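Robot Cell Technician, Simulation and Hardware
Hamine, Prandisville site
Full time, mostly days

Our test cell has one arm, one gripper and, at present, 18 open tickets. We would like to hire someone who finds that last figure irritating.

The cell is called Paju. It runs twice: once as a real arm bolted to a real bench, and once as a simulated one that never needs grease and never trips over its own cable. Your job is to keep the two on speaking terms. When the real gripper closes late and the simulated one doesn't, you work out which of them is lying.

What you'd be doing

Checking joint backlash and re-torquing the base bolts every 70 hours of run time. The log sheet has a column for this. Please be the first person to fill it in legibly.
Swapping finger pads and gripper linkages, then re-zeroing the wrist.
Updating the simulated cell after every hardware change, including the small ones that "won't matter."
Looking after Grasar, our in-house calibration script, which has 19 settings and documentation for 8 of them.

What we need from you

Two years or more around small industrial or lab arms. You can read a wiring diagram and a Python traceback without sighing at either, or at least with the door closed. A degree is fine. So is a long history of fixing other people's machines.

What you get

Decent pay, listed in full on the application page. Your own torque wrench, engraved, so that it comes back. A start time of 8 a.m., which we have tried to move and can't.

Send a resume and one page on the worst calibration fault you ever tracked down. Interviews are in September, and you'll spend an hour of yours at the simulation desk with the gripper fingers and a pose that needs correcting. 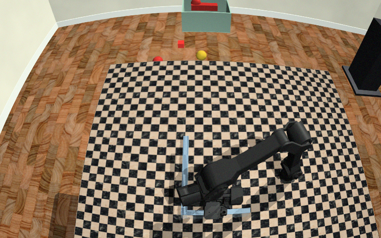 Travel within the state is covered if you keep the receipts. Bring shoes with closed toes for the bench half of the visit, and any questions you have about the log sheet.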